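Research Articles | Language and Usage

3.2 Surface words in the listings

The second part of the study looked at how sellers name the feel of a surface when the buyer can't touch it. We took 1,000 listings from the Nilico and Zamudio catalogs, as they stood in August, and marked every word that described a surface. Color words were marked separately. Words for shape, such as "round" or "flat," were left out unless they came attached to a surface word, as in "flat ribbed base."

After spelling variants were merged, 27 surface words remained. "Smooth" was the most frequent in both catalogs. "Textured" came second in Nilico and fourth in Zamudio, where "grained" and "brushed" were preferred. Many of the rarer words appeared only in listings for luggage and kitchen tools, and we kept them in the set even when a single seller had used them.

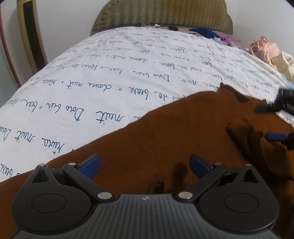

Leilani Dvorak

The words differ in how much they commit the writer to. "Ribbed" tells the reader that there are raised lines. "Textured" says only that the surface is not smooth, and it can be used for a weave, a grain, or a pattern of small bumps. Both words apply in Figure 2, "ribbed" to the black plate along the bottom and "textured" to the two blue pads. A writer who called the plate "textured" would still be correct, but the reader would learn less.

Sellers seem to choose the general word when the listing is short. In listings of 10 words or fewer, "textured" was common and "ribbed" was rare. Longer listings often used both, with the general word in the title and the specific one in the body. The Skeltska style guide, which many Zamudio sellers follow, asks for one surface word in the title and does not say which kind to use.

Two readers marked the full set separately and then met to settle the cases where they differed. Most disagreements were over "matte," which one reader took as a color word and the other as a surface word. We counted it as a surface word throughout. The other difficult word was "soft," used for fabric, for plastic, and sometimes for light. Only the first two uses were kept.

The Plesum listings, which are older and were written by in-house staff, are treated separately in Section 3.3.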